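The floor that outlived the bakery

Walk into the old Filtton bakery at seven in the morning, before the lights are on, and the first thing you notice is the floor. It runs from the front door all the way to the ovens at the back, 102 feet of small fired tile, and it has a slight dip down the middle where a century of people pushed carts of bread toward the street. I stood in that dip for a good five minutes. It fits your feet!

Tile floors like this one are having a moment, and I couldn't be happier about it. For years the first thing a new owner did with an old shop was cover the floor with something soft and beige. Now people are pulling up carpet and plywood with real hope in their hearts, and a surprising number of them are finding treasure under there.

The Filtton floor came from Sakalauskas, a family works that once fired tile two towns over and shipped it up the river by barge. The clay had a lot of iron in it, so the colors come out a little different in every batch — brick, plum, a brown so deep it looks like coffee. The works closed long ago, but its tile is all over this valley if you know where to look. There's some in the train station, some in the school kitchen, and a lovely stretch in the back hall of the Citent hotel, where guests roll their suitcases over it without a glance.

Getting one of these floors back is slow work. At Filtton the crew spent most of February on their knees with plastic scrapers and warm water, lifting old glue an inch at a time. They found 227 cracked tiles and managed to save all but a handful by turning them over, cleaning the backs and setting them again in fresh mortar.

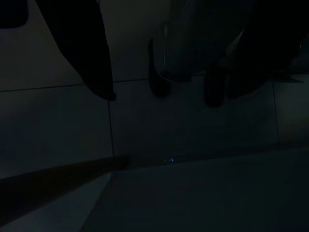

Then there's the grout, which deserves more love than it gets. Old grout was mixed on site, usually lime and sand, and it moves a little as a building warms and cools. Modern grout is harder, and if you pack it between soft old tiles the tiles are what give way. The crew tried four mixes before they landed on one that matched, and they let each sample sit for a week so they could see it fully dry. The winner was a warm gray with a bit of river sand in it. From standing height you can't pick out the new lines from the old ones, and I tried.

Finding spare tile is its own adventure. A salvage yard called Monosine keeps almost 900 loose pieces in apple crates, sorted by color and then by thickness, and you're welcome to dig. I went in for one tile to use as a trivet and came home with five (plus a chipped border piece with a leaf on it that I have no plan for whatsoever).

If you think you might have a floor like this at home, start small. Pick the corner of a closet, lift what's there, and wash the spot with plain water and a soft brush. Skip the vinegar, because it eats lime grout. Skip the wax too, at least for the first year. Old tile likes to breathe, and it takes on a soft shine just from being walked on in socks.

The bakery opens again this spring as a lunch place, with long tables and the ovens back in use. The carts are gone, but the dip stays. The new owners were offered a way to level it and said no before the question was finished.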